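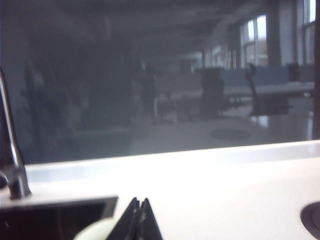 Quality Technician, Receiving and Grading (Hazelnut and Walnut)
Esemholm Nut Growers Cooperative
Location: Nevia plant, with regular work at the Sutherland dryer
Status: Full time, hourly, year-round
Reports to: Quality Manager

Position summary

Esemholm Nut Growers Cooperative receives, dries, cracks and packs hazelnuts and walnuts for 126 member farms. The Quality Technician samples incoming loads, runs grade and moisture tests, and enters the results that determine grower payment. During harvest the position is assigned to the receiving line. From December through August it moves to the finished product lab and supports the cracking and sorting lines.

The opening is on second shift, 2:30 p.m. to 11:00 p.m. Between mid-September and the end of October, shifts run ten hours and the plant operates every day. Time off is not approved during that period except for illness or family emergency.

Duties

Pull probe samples from bulk trailers and tote bins according to the receiving sampling plan. Split, label and log each sample before the load is released to the pit.

Determine moisture on in-shell and kernel samples by bench meter, with oven confirmation on every tenth load and on any load above the drying threshold.

Crack and grade a 300-nut sample from each load. Record blanks, shrivel, mold, insect damage, rancidity, twins and foreign material in the Domness receiving database.

Prepare kernel composites for aflatoxin screening. Run lateral flow tests in house and ship confirmation samples to the contract laboratory with chain of custody forms.

Verify calibration of scales, moisture meters and sizing screens at the start of each shift. Tag out any instrument that fails and notify the shift lead.

Check metal detectors and optical sorters with test pieces at startup, hourly, and at product changeover. Place product on hold back to the last good check when a test piece is missed.

Collect environmental swabs in the pasteurized side of the plant on the weekly rotation. Follow zone and footwear rules when crossing from the raw side.

Answer grower questions about grade sheets. Regrade requests are run on the retained half of the split by a second technician, who does not see the original result.

Keep retained samples in order and discard them on schedule.

Required qualifications

High school diploma or equivalent.
One year of work in a food plant, grain elevator, seed lab or similar setting. A two-year degree in agriculture, food science or biology may be substituted.
Ability to calculate percentages and weighted averages without a template.
Legible handwriting. Some receiving records are still kept on paper.
Normal color vision, or corrected vision sufficient to pass the kernel color test given at the interview.
Valid driver license. The Sutherland dryer is 19 miles from the plant and is not served by transit.
No allergy to tree nuts.

Preferred qualifications

Preventive controls or HACCP certificate.
Experience with optical sorters or near-infrared instruments.
Working knowledge of Spanish.
Forklift certification. The cooperative will certify the successful candidate if needed.

Physical requirements and conditions

Stand and walk for most of the shift. Climb trailer ladders and work from the probe platform, which is 11 feet above grade and fitted with rails. Lift 50 pounds. The receiving area is outdoors under a roof and is dusty in dry weather. Noise on the cracking floor exceeds 85 decibels, and hearing protection is issued and required.

Pay and benefits

Starting pay is $22.40 per hour, plus a second shift differential of $1.25. Overtime is paid after 40 hours in the week. Employees who work the full harvest schedule receive 200 dollars in boot and clothing allowance with the first November paycheck. Medical, dental and vision coverage begins on the first of the month after 30 days. The retirement plan is matched up to four percent after one year.

How to apply

Send a resume and a one-page letter to the personnel office at the Nevia plant, or leave them at the front counter between 8:00 a.m. and 4:00 p.m. Write position number 129 on both. Incomplete applications are not held. Applications are reviewed as received, and the position closes at the end of June or when filled.

Interviews take place at the plant and include a practical test: splitting a sample, grading 50 kernels against the reference board, and completing one grade sheet. Allow two hours. Closed-toe shoes are required, and jewelry and watches must be removed before entering the lab. An offer is conditional on a drug screen and a hearing baseline.

Esemholm Nut Growers Cooperative is an equal opportunity employer. Applicants who need an accommodation for any part of the interview should say so when the appointment is made.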